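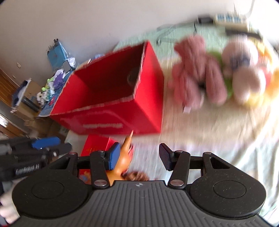 Big red box, soft toys waiting their turn

Hi all

Sorry, hurried one, on my way out. Tiziana asked which boxes are any use for the toy swap. Red cardboard, open top, round hole in the back wall inside. Smaller red one next to it. The knitted bear in dusty pink is going, also the pale pink one with the dark blue stitching. Yellow and orange one – not decided. Might keep it till December and see if anyone here still plays with it.

Tiziana Piras wrote on Jul 18, 2018:
> Does anybody have strong boxes for the swap? We're 3 short and the
> ones from Salov were too shallow, lids wouldn't shut on anything
> with ears. Also please say whats in them BEFORE you bring them,
> last time we had 100 odds and ends in a heap and it took all
> morning. Shoes fine if in pairs. No food.

Re the no food. There's a gift box in mine, flat red one with 步步糕 in gold on the lid, clouds round it. That's a cake name but I only want to pass on the box, it's too pretty to bin. Fan shapes in the corner, all colours. Someone will want it for letters or buttons.

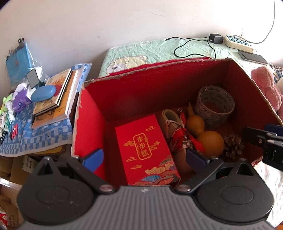 Gift box and a shoe, in the red box

Shoe is beige and red, padded at the heel, patterned straps. Will bring the pair, tied together. If the ribbony red strip bothers people it can be snipped I suppose but I'd leave it.

The rim on the box is torn and rough, so brown tape wanted before anyone lifts it by the edge. Has anybody got a roll? Mine ran out on teh Ellar parcels. Otherwise I'll get one, and can we settle up out of the 90 left in the kitty?

Can drop everything off after tea. Someone needs to let me in – text please, I don't hear the bell upstairs.

Agata

Agata Negri
Clenditz toy swap list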